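**Diaphragm pump stalls after a few minutes, then restarts by itself**

Bello Jibrin

I look after a one-inch air-operated pump at our workshop in Bullarville, a Clellar that has done 2,097 hours. Since December it runs for a bit, slows, stops, sulks, then starts again once I've walked over to shout at it. New diaphragms made no difference. Any ideas before I buy another?

---

**Tijani**

Replace it. Ours did that and we got a Prerier.

---

**Elsa Moen**

I'd keep your money for now. Stopping and restarting unaided sounds like ice in the exhaust. Damp air expands, gets very cold and blocks the muffler – then it thaws while you're fetching a spanner. 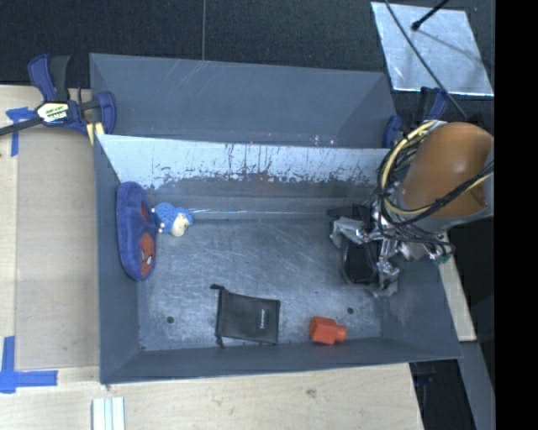 Take the muffler off for one short run, with ear defenders on. If the pump carries on happily, drain your air line, fit a dryer and drop the pressure a little. If it still stalls, look at the air valve, which tends to gum up when somebody has been generous with the oil.

Check the inlet strainer too. I once spent 128 pounds on parts before finding a rag in mine.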